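How many simulated demos before I stop fiddling and train?

Posted by teatowel_dynamics, 10 Jan 2018
Tags: imitation learning, simulation, data collection, table clearing

I've been collecting demonstrations in simulation for a table-clearing policy and I've reached the stage where I no longer trust my own judgement, so I'm borrowing yours.

The setup: Skonwood for the simulator, Sestanar for logging, and a secondhand game controller for teleoperation, on which the left stick has developed opinions. Each episode starts with a dining table and some clutter on it. I steer, I pick something up, I put it where it belongs, I save. Then I do it again until my partner asks whether I'm planning to clear the real table at any point this week.

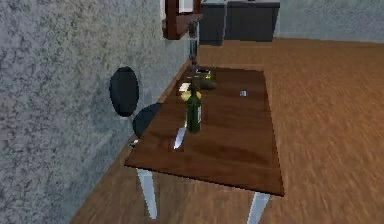
The plan was 1000 episodes. I have 615. Of those, I'd call maybe two thirds clean, meaning I went to the object, grasped it and didn't wander off on a tour of the wall on the way. The rest include hesitations, regrasps and several where I dropped a bowl and went back for it with what I can only describe as wounded dignity.

I trained a first model on the lot over the weekend. On bottles it's decent. On knives it hovers just above the blade, thinks about it, and closes on nothing. On anything small and white it behaves as though the thing isn't there. I've looked at the downsampled camera images the network gets, and in fairness, at that resolution I'd have trouble too.

What I'd like to know:

Do I push on to 1000, or is more of the same just going to teach it to hover with greater confidence?

Should the wobbly episodes be thrown out? A tutorial I followed said to keep only perfect ones. A different tutorial, by the same people, said the opposite.

I've been randomizing the object positions but leaving the furniture, the lighting and the surface colours alone. Is that asking for trouble? Changing them means learning the Skonwood scene editor properly, and I've been avoiding that since August.

I only have the one graphics card, so please don't suggest anything that begins with "simply spin up a cluster."

gumboot_gradient
Accepted, 14 votes

Stop collecting at 615 for now. You've got a coverage problem, and another 385 episodes of the same mix won't fix it.

Go into Sestanar and sort your episodes by which object was picked up. I'd put money on bottles being half of them. Everyone favours the tall thing in the middle because it's easy to grab and feels like progress. I did precisely this with mugs and ended up with a very fine mug robot that regarded cutlery as scenery.

Once you've got the tally, record 200 episodes of nothing but the flat and the small. Put the knife at every angle you can stand, including pointing straight at the arm and half hanging off the table. Hovering over a thin object usually means the policy has averaged all your approach heights, and your approach heights are probably all over the shop because you were judging depth off a flat screen. Turn on the second viewpoint while you're teleoperating. It's in the camera menu, under a label that gives no hint of what it does. You don't have to feed that view to the network, it's there for your own eyes.

For the small white things, raise the input resolution before you do anything else. No quantity of demos will teach it to find an object that takes up a couple of pixels. It'll cost you training time, so halve the batch size and go for a walk.

On the wobbly ones: keep the recoveries, bin the dithering. Dropping the bowl and going back for it is worth having, as the policy will certainly drop things and ought to have seen what comes next. Thirty seconds of you parked in mid-air deciding which way the left stick is drifting is of no use to anyone. Trim those stretches out and keep the remainder of the episode. Watch your timestamps if you do, Sestanar doesn't re-index after a trim and the actions end up one step behind the images. I lost a fortnight to that.

And yes, randomize the surfaces. You'll have to open the scene editor eventually. I started by swapping the table for an outdoor slab with a loud speckled texture and grass beyond it, and my bottle success rate fell through the floor. That was a rotten afternoon, but it did tell me the model had mostly learned "dark shiny brown means table". Mix plain and busy surfaces from the beginning if you can, and shift the light about while you're in there. Two or three textures done with care will get you further than you'd think. Don't let the editor apply them to the gripper as well, there's a tickbox.

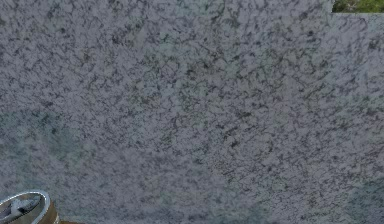

achterberg_refugee
5 votes

Mostly agree with gumboot, though I'd do the surfaces before the 200 knives. If you record all your fiddly picks on one brown table you'll only be recording them again on the speckled one, and life is short, and so is the working life of that left stick.

Something neither of you has brought up is the start pose. If every episode begins with the arm parked in the same spot, the policy gets very good at the first second and then falls to bits the moment it's somewhere new. I start mine from a random position, sometimes a daft one down in a corner where the camera gets hardly anything but benchtop. Those are dull to record and I'd still keep 3 of them for every dozen ordinary ones.

I came across from Achterberg, where the collection tool shuffled the start pose for you. Skonwood leaves it off by default. Look for "initial state noise" in the episode settings, and leave the joint limits on or the first thing you'll record is the arm passing through the furniture.

Also, hold some episodes out before you train, and pick them by scene. If you pull them at random from the same table you'll get a lovely number that means nothing.

pudding_lane_7
0 votes

Have you tried Amov? I haven't used it for this but the website looks good.

teatowel_dynamics
Comment on accepted reply

Tally's done. Bottles: well over half. Knives: a number I won't be typing in public. I've also found the second viewpoint, which is labelled "aux B (legacy)", so thanks for the warning.

I'm doing the surfaces first, then the small stuff, with the start noise switched on. The scene editor is every bit as pleasant as I remembered. I've ordered a new controller.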